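Vomness Code of Practice

The Vomness Code of Practice, usually called the Vomness Code, is a voluntary set of rules for testing household robots in simulated homes before they are tried in real ones. It covers how virtual rooms are built, how tests are run in them and how the results are reported. The code is maintained by the Vomness Group, an association of robot makers and testing laboratories. The current edition was published on 27 Nov 2025.

Background

Simulated rooms are widely used in the development of domestic robots, as a robot can be put through many trials in them without damage to furniture or risk to people. Before the code was drawn up, each developer kept its own rooms and its own way of scoring. A robot reported as reliable by one laboratory could fail often in the rooms of another, and buyers had no means of comparing the two figures.

The first draft grew out of an exchange of rooms between two laboratories, Domari and Prostano. Each ran its own navigation software in the other's rooms and found that the results fell sharply. The main causes were furniture without proper collision shapes, floors that all had the same friction, and rooms with too few objects in them.

Scope

The code applies to wheeled and legged robots meant for use indoors. It does not cover outdoor machines, lifts or medical equipment. It is divided into 7 parts, of which the first four deal with rooms and objects and the remainder with trials, records and reporting.

Requirements for rooms

Every room must be built to true scale and must contain furniture of the kind found in lived-in homes. Seating, tables and storage are to be placed where a householder might put them, including in corners and close to walls. Chairs on a central post or with splayed legs must keep the real shape of their base in the collision model. A plain box drawn round the whole chair is not accepted, as it hides the gaps in which a small robot can become stuck. 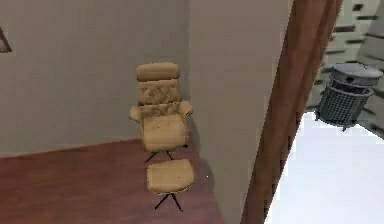
Soft furnishings are treated separately. Curtains may be modelled as rigid, but this must be stated in the room's record sheet, and a robot tested only with rigid curtains may not be described as tested with fabric. Cushions and upholstery need not deform unless the task involves touching them. Small items such as bins and footstools must be movable if their real counterparts would move when pushed.

Lighting must be varied between trials. The code asks for at least one dim setting and one with strong light from a single side. Surface textures may be simplified, provided that edges between floor and wall remain clear to the robot's sensors.

Requirements for trials

A full assessment consists of 1000 trials spread over rooms that the developer has not used in training. Starting positions are drawn at random, and the seed used to draw them must be kept. Trials that end early through a software fault are counted as failures unless the fault lies in the simulator itself. In that case the trial is repeated and both attempts are logged.

Contact with furniture is recorded by force and duration. A light touch is not a failure, but it must appear in the results.

Reporting

Results are given as a success rate together with a list of the kinds of failure seen. The report must name the simulator and its version, and must say plainly that the trials were simulated. Rendered pictures used in publicity have to be labelled in the same way. Raw logs are kept for inspection by other members.

Use

The public room library that goes with the code is called Pai. It holds 149 rooms, each with a record sheet. Members may add rooms after a check by a second laboratory. A separate set of rooms is held back from publication and used only for assessments.

Criticism

Smaller developers have complained that the record sheets take too long to fill in. Others have argued that the code says too little about people and pets, which appear only in an annex. The group has said that a draft section on moving obstacles will be circulated in February.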